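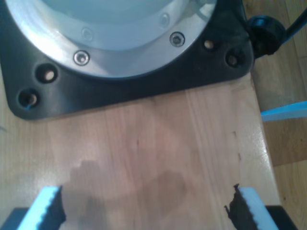
Notebook, September: Melbridge sound and places survey

Afternoon entry, started 2:15, back at the desk after the Herley visits.

Went to the meeting house in Herley with Gyu-bin Min to try the recording form on a real gathering. They had agreed to one recorder on the windowsill and no photographs during silence. We stuck to that. The recorder ran for 45 minutes. Most of it is quiet with the radiator ticking and two people speaking near the end, one of them too low to transcribe. Gyu-bin thinks the quiet stretch should be kept whole in the archive copy. I had marked it for trimming. Leaving it whole for now.

Form problems

"Tradition" as a required field doesn't work. Two people at the door wouldn't pick one, and a third wrote "my grandmother's." Changing it to optional with free text. The old drop-down answers can be carried over as they are.

"Place of worship" is also wrong for half of what we're being sent. The Dilard Street submissions so far include a kitchen shelf, a bus stop where a man says his prayers before the early shift, and a barbershop with a psalm taped to the mirror. Trying "Where was this?" and nothing more. Will see what people write.

The consent line is still too long. Gyu-bin read it aloud to a woman of maybe eighty and she said yes before the end of the first sentence. Needs to be cut to something a person can hear and answer. Draft by next entry.

Submissions

240 files in the folder as of this morning. 9 have no contact details and can't be used until we hear from someone. Several are duplicates under different names, mostly from the Verhoeven chapel picnic, where people passed one phone around. Keep the first upload of each and note the other names in the credit line.

Captions: we agreed not to correct them. If someone calls it a church and the sign says temple, the caption stays and the sign goes in our own notes field. I changed three last week before we agreed this. Changed them back today.

Map

Pins for private homes are now moved to the nearest main crossing. Tested with the Dilard Street kitchen and it lands by the pharmacy, fine. Two homes in Herley end up on the same pin and only the top one opens. Not fixed.

To do

Shorten consent line, send to Gyu-bin.

Write back to the Verhoeven chapel about the choir tape. They want it returned and I can't find the sleeve.

Ask the four congregations on the Melbridge side whether evenings suit them better. So far only one has answered, and they said mornings.

Batteries for the small recorder.

Label today's file with place and time only, no names, until the Herley people have listened to it.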